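Preguntas frecuentes del club de té Pirihi

¿Tengo que saber algo de té para apuntarme?
¡Nada de nada! Hay quien llega sin haber probado más que el de bolsita y sale preguntando por oolongs. Nos encanta que sea así.

¿Cuánto dura cada cata?
Dos horas largas, casi siempre más, porque la gente se queda charlando. Probamos 6 tés y repetimos el que más haya gustado.

¿Qué tetera me compro para empezar?
Una pequeña, por favor. Con las grandes el té se queda demasiado tiempo en el agua y amarga. Las de barro sin esmaltar son una maravilla, pero conviene dedicarlas a un solo tipo de té, pues el barro coge aroma (¡y lo guarda durante años!).

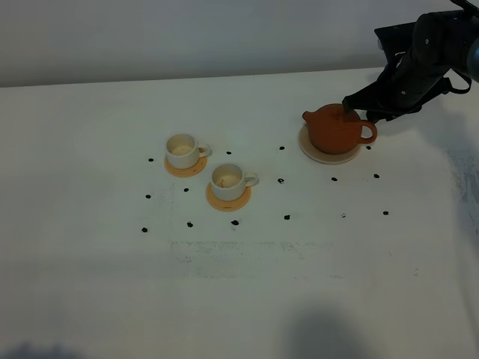
Tetera redondeada de color terracota.

¿Cómo la lavo?
Solo con agua caliente, sin jabón. Déjala secar destapada.

¿Cuántas infusiones aguantan las hojas?
Un buen oolong, 3 sin despeinarse, y la segunda suele ser la mejor. Los verdes se agotan antes.

¿Puedo llevar mi propio té?
¡Sí, tráelo! En octubre alguien apareció con un negro ahumado que todavía comentamos.

¿Dónde os reunís?
En el local de Plundonholm, planta baja, a las 18:30. Si vienes en autobús, baja en la parada Zirport y cruza la plaza.

¿Y si no puedo ir?
Avísanos la víspera y te guardamos la plaza para la siguiente cata.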